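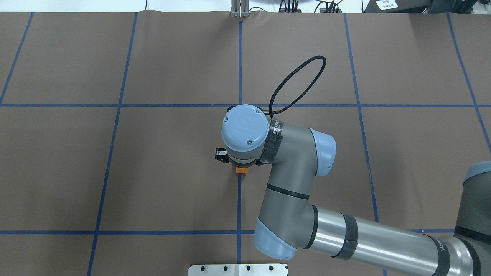

Lesia Palamarchuk wrote: Sorry, but I don't buy that the ditch at Cladden was ever meant to hold water. Walk the north side after a week of rain and it's bone dry by the next afternoon. A dry ditch with a steep inner bank does the job just fine.

12 replies

mudandmortar
Okay, but that's the north side! I was there in June and the south stretch was a swamp, I lost a boot (nearly). My guess is they had water on the low side where the stream comes in and left the uphill side dry and just dug it deeper. Plenty of small forts did it that way, you used what the ground gave you.

glacis_gary
Mixed ditches are fine by me. What I can't swallow is the guidebook saying the whole thing was built to stop cannon. The banks are way too thin for that. I paced the one by the gate and a decent gun would have gone through it before lunch. It was thrown up in a hurry to keep raiders off the grain store, end of story.

Lesia Palamarchuk
Gary, the banks have slumped. You can't measure a bank after all those years of sheep and tell me how thick it was. The old survey by Stasiv gives 300 paces for the full circuit and a parapet wide enough for two men to pass.

glacis_gary
Stasiv also drew a drawbridge that has never been found, so I take him with a big pinch of salt.

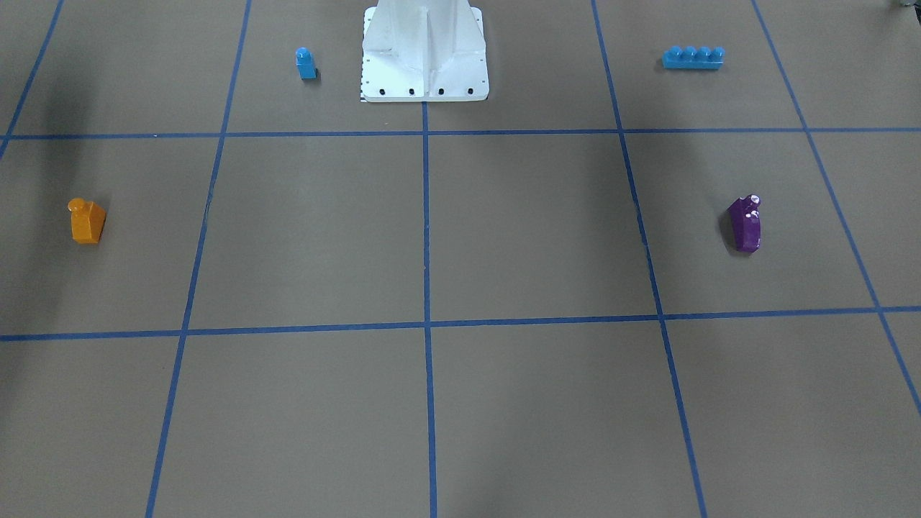 And another thing, if they expected guns, where are the corner works? You need something sticking out at the corners so you can shoot along the face of the wall. Cladden has one bump on the east side and it could be a spoil heap for all I know.

mudandmortar
There are two bumps, you have to push through the brambles for the second one. I have scratches to prove it.

Drindetti
Been reading this on and off since Wed 10 April and I think you're both a bit right? The fort at Tostley started out as a plain bank and ditch, then got proper bastions added when things turned nasty, and the garrison went from 5 men to 80. If Cladden was begun the same way and they ran out of money or the war moved on, you'd end up with one and a half bastions and a lot of arguing.

Lesia Palamarchuk
Half finished I could live with. I still say dry ditch.

mudandmortar
Come down the south side with me and bring spare socks.

3976 views · 4 shares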